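**Progress report to the Harju Fund**
**Project:** Sorting boards and shape blocks for the Clunesau and Bimdale playrooms
**Prepared by:** Kaisu Huttunen
**Date:** 14/02/2025

Work since the last report has gone mostly into the boards. The blocks were nearly done when we wrote to you before, and apart from some repainting they have needed little from us.

**Boards**

The wood from Skusitz arrived in two deliveries. The first was flat and we could start on it right away. The second had been stored somewhere damp and had to sit in the shop with spacers between the pieces before we trusted it. That cost us most of two weeks. We have now cut and sanded 60 boards out of the 100 in the grant agreement.

We changed one thing from the original plan. The agreement describes plain boards with no pattern in the grain and no knots. Sorting the wood to that standard would have meant throwing out a large share of it, so we now accept small, tight knots and wavy grain as long as the surface is smooth to the hand. Open knots and anything that catches a fingernail still go in the reject pile. The blocks are painted in solid colors and stand out well enough on a pale board with some figure in it.

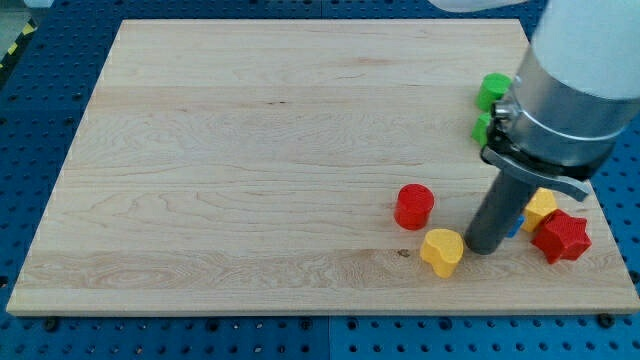 Bimdale wrote back that the yellow heart is the one the younger children ask for first, and that they would like more than one heart in each set so that it stops being argued over. Their staff also asked if the boards could be a little heavier, because a light one slides when two children lean on it from opposite sides.

We can do the first of these inside the present budget. An extra heart takes very little wood and the yellow paint is already here. The second is harder. A heavier board means thicker stock, and the boards we have cut can't be changed. We propose to send Bimdale a rubber mat with each board and see if that is enough. If it isn't, we will price thicker boards for a later round and bring the figure to you before ordering anything.

**Blocks**

All the blocks for the first 100 sets are cut. The red paint chipped at the corners in our drop test and those blocks have been stripped, primed and painted again. The yellow and green held up. We have rounded the point of the heart slightly more than in the drawing you approved, as it was the sharpest spot on any of the shapes. A revised drawing is attached.

**Spending**

We have spent 3,160 from the materials line, mostly on wood and paint. The second wood delivery was billed at the full price in spite of its condition. We have asked Skusitz for a partial credit and have not had an answer. Labor is on plan. Nothing has been drawn from the shipping line so far.

**Delays and open points**

- The finish on the boards is still undecided. Oil brings out the grain and is easy to renew, but Clunesau wipes everything down several times a day and wants something harder. Two boards with a water-based varnish are there on trial.
- The storage bags are late. The supplier has given us a new date at the end of February.
- The instruction sheet needs a second reader. The current draft is too long for a playroom wall.

**Next period**

We will finish cutting the remaining boards, settle the finish once Clunesau reports on the trial pair, and cut the extra hearts. Sets for Clunesau will be packed first, as their room is ready and Bimdale's is still being painted. We ask the Fund to confirm in writing that the change to the knot standard is acceptable, so that it can be added to the agreement before the first sets leave the shop.

Kaisu Huttunen

Attachments: revised heart drawing, materials invoices, draft instruction sheet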